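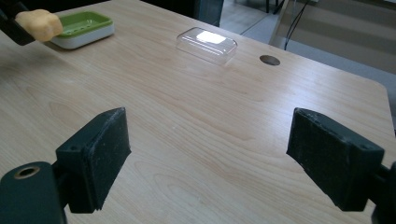 On Tuesday I finally had both sets of finger pads for my hand-held gripper on the same desk, and I could compare them properly. The first set is the one I printed last January from a Praneck file. The second I ordered from Plastholm, after Tirta Subramaniam wrote to me that his old pads had become too smooth for anything made of thin plastic.

My method is simple. I take four objects, I grasp each of them 10 times, and I write down every slip. Before I start, I set the opening with the controller from Gamage, so that both sets begin from the same width.

With soft objects I felt almost no difference. A sponge forgives everything, also a bad angle of the wrist. The clear plastic box was harder. If I come from the side, both sets hold it well. If I come from above and close a little too fast, the printed pads slide up the wall and I must begin again. The Plastholm pads did this only two times, the printed ones more often than I like to admit.

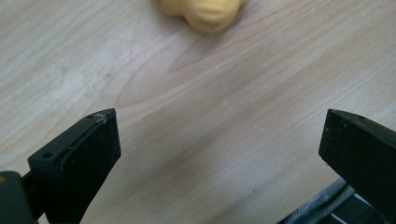 Pads open, nothing between them. They collect dust very quickly.

The dust is my main complaint. I clean the pads with a damp cloth between the rounds, and I recommend that you do the same — otherwise you are comparing dust and not material. Giuliana Echeverri, who has the same tool in Jolport, uses tape for this and says it is faster. I will try it.

The camera gave me more trouble than the fingers. Light from the window makes a white reflection on the table and on the lid of anything shiny, and fixed exposure was better for me than automatic. I have now 3393 images to sort, so the numbers for each object will come in a second post. For the moment the Plastholm pads stay on the tool.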